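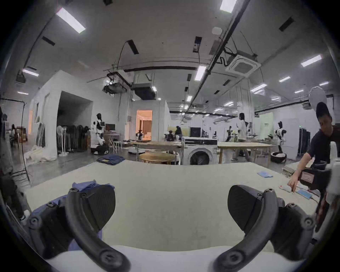

Folded jeans on the padded table.

The cylinder on the side door finally gave up in December, after a month of the key coming out only at one particular angle. It was a Tonley euro profile, original to the house. I had already tried graphite, which made no difference, and the pins felt gritty all the way through the turn.

Measured from the fixing screw hole, the old one was 35 mm inside and 45 mm outside. The local shop only stocks even splits, so I ordered a Nultance in the right offset, 5 pins, keyed to match the back door. It took 2 weeks to get to Staltlow, most of that sitting in a depot.

Fitting is one screw. The cam has to sit flush with the body before the cylinder will slide out, so leave the key in and rock it a few degrees either way. Mine came free at slightly past vertical.

The strike plate was also out by a couple of millimetres. I filed the plate and left the jamb alone - the paint there is recent and I couldn't face matching the colour again.

Still to do: the Quan night latch on the shed, where the snib sticks on cold mornings.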